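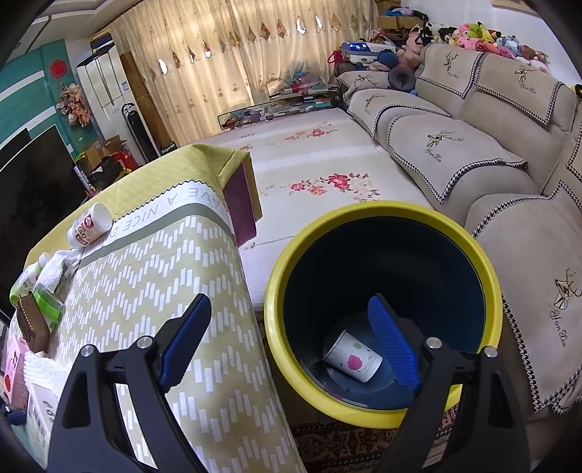
Engelbert Eberhard: A liner only slips if it's too small for the rim. Measure around the outside of the bin with a tape, then buy the size up. I went through 2 boxes of the wrong ones before I did that.

millis_road
Posted 7:22 pm
Fine, but my question was more whether to use a liner at all in the living room bin. It gets paper cups, tissues, packaging and not much else. The kitchen one has a liner and always will. For the big round one by the table I've been going without and tipping it straight into the kitchen bag at night.

Hermine Frei
No liner here either. Dry trash only, and I rinse it in the tub once a month. The trouble is cups. People say they're empty and there is always a swallow of coffee left.

tbokura
I'd line it. A paper cup with juice in it will leave a ring on the bottom, and on a dark plastic you don't see it until you smell it. A box of 100 liners lasts me most of a year.

millis_road
My bin is navy inside, so yes, that's a fair point. One white cup shows up fine, a sticky patch doesn't.

Engelbert Eberhard
Also you have it on a patterned rug. If you carry an unlined bin across that every night, sooner or later something drips.

Hermine Frei
He can set it on a tray. I have an old Jirnell boot tray under mine, 22 inches, and it has saved the carpet more than once.

eder_k
Different subject, but the table next to it needs sorting before the bin does. Vitamins, towels and boxes all down one side. Where do people eat?

millis_road
At the other end. The bottles stay out so they get taken. If they go in a cabinet I forget them by December.

eder_k
Then put them in a shallow basket and you can lift the whole lot off when you want to shake out the tablecloth. Stand the bottles up too, one on its side will roll.

tbokura
Agree on the basket. Don't agree with leaving towels there. Towels go back to the bathroom.

millis_road
The towels are for wiping the table. They're staying.
I'll try the tray first and leave the liner for now. If it starts to smell I'll get the 60 pack and say so here.

Engelbert Eberhard
Measure first.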